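Gripper Comparison Bench -- Frequently Asked Questions

Who may request a trial?
Any Tokunent department or outside partner may apply. Requests are reviewed by Krisztina Fekete, and applicants receive an answer within 5 working days.

Which grippers can be compared?
Finger grippers and suction cups are available at present. Visitors may bring their own tool if its mounting drawing has been approved beforehand.

How is a comparison run?
Each gripper is given 12 rounds on the same set of mixed items in a bin. Soft goods, such as cloth pouches and toys, are included together with bottles and small boxes. The items are placed again by hand before every round.

Is the arm changed between grippers?
No. The arm and its controller remain the same for the whole trial -- only the tool and its settings are changed.

What counts as a failed pick?
A pick is recorded as failed if the item is dropped before it reaches the tray, or if two items are lifted together.
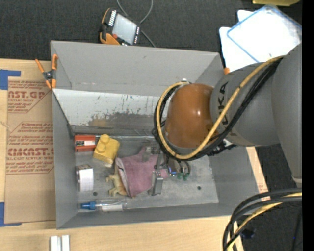 May we keep the results?
Yes. A full record of the picks is sent to the applicant. Questions about past trials should be addressed to Attila Kelemen.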